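Bench cleanup thread. Took the whole back table at Zalstead down to the mat on November 7, 2023 and put it back together one piece at a time.

Glassware first. 139 tubes washed, two chipped ones binned. The tall ones go in with the short ones now - I gave up on separate boxes. 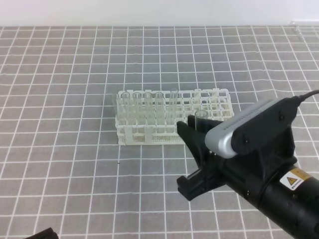
Do plastic racks need to come off the table for washing?

Mine go in the sink every couple of weeks, warm water and a bottle brush through the openings.

Bataditz sells spare tubes in bags of 200. Didn't order any, we have plenty.

Next up is the label drawer. Older than me, I think - will post when it's done.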